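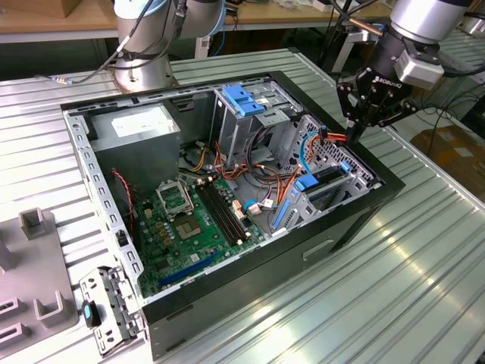 Set-up guide, section 8: Opening the tower and fitting the processor and memory

Category: Workshop Guides > Desktop Repair
Reading time: 4 min

This section explains how to open a desktop tower, put a processor in the empty socket and add the memory. It is written for the persons who prepare the used office computers in the Clumstead workshop. If your computer is of another type, the order of work stays the same, but the latches can be in different places. In this case please look first in the booklet of the manufacturer.

Before you start

Switch off the computer and pull out the power cord from the wall. Press the power button one time and hold it for 10 seconds. Then disconnect the monitor, the keyboard and all the rest from the back side.

You need:
- a Phillips screwdriver, medium size
- a wrist strap with clip
- a small tube of thermal paste (we use the Promance paste, part 852)
- a dry cloth without lint
- a small dish for the screws

CAUTION: Never open the power supply. It has its own closed box and there is nothing inside that you can repair. It can hold a dangerous charge also after the cord is out.

8.1 Opening the case

1. Lay the tower on its side on the worktable, with the removable panel looking up.
2. Remove the screws at the rear edge of the panel and put them in the dish.
3. Slide the panel to the rear and lift it. Do not use force. If it does not move, check if there is a lock or one more screw.
4. Attach the clip of the wrist strap to bare metal of the frame, not to a painted part.

Note: Keep the panel away from the table edge. We already had two of them on the floor, and a bent panel never closes well again.

8.2 Making space for your hands

The cables from the power supply often cross the middle of the case, exactly where you want to work. Before you touch them, make a photo or a small drawing.

1. Follow the bundle with the orange, yellow, red and black wires from the power supply to the drive area.
2. Push the bundle softly to one side. It is normally long enough, so you do not have to unplug it.
3. If a SATA cable is in your way, unplug it by its connector. Do not pull on the cable.
4. Look for the small plugs on the motherboard, also the white ones. Write down their position before you remove any.

Note: Thin wires, for example a red and black pair, can easily be caught under the edge of the frame. Check them again before closing.

8.3 Fitting the processor

CAUTION: The contacts in the socket are very delicate. Do not touch them with the finger, the cloth or the screwdriver. A socket with bent contacts means a new motherboard.

1. Open the lever and lift the silver bracket until it stands up by itself.
2. Look into the socket under good light. If you see dust, use only air from a hand blower.
3. Take the processor by its edges. Find the small triangle in one corner and the matching mark on the socket.
4. Lower the processor straight down. It must sit flat with no pressure. If it is not flat, lift it and compare the marks again.
5. Close the bracket and then the lever. The lever needs some force, this is normal.
6. Put a drop of paste in the middle of the processor, as big as a grain of rice.
7. Set the cooler on top and tighten its screws in a cross pattern, each one a little at a time. Connect the fan plug.

8.4 Fitting the memory

1. Open the clips at the ends of the memory slot.
2. Compare the notch in the module with the key in the slot. They fit only in one direction.
3. Press on both ends with your thumbs until the clips close.
4. For two modules, use the same size and speed if possible.

8.5 Drives and expansion cards

On the Casado cases the parts you can move by hand are blue. Open a blue latch always completely before you pull a drive or a card. When it is half open, it breaks, and for the older cases we have no more spare ones. The replacement drive is normally the 480 GB model from the Zulletti box.

8.6 First test

1. Connect again everything that you unplugged and compare with your photo.
2. Remove the wrist strap and take all tools out of the case.
3. Put back the panel and tighten the screws by hand.
4. Connect monitor, keyboard and power cord, and switch on.
5. Enter the set-up menu and read if the processor and the full memory are shown.

If the screen stays black, switch off, pull out the cord and press the memory modules in once more. If it still does not start, write the symptoms on the label and put the computer on the shelf of Unai Moya. Questions about spare parts go to Trinidad Segura.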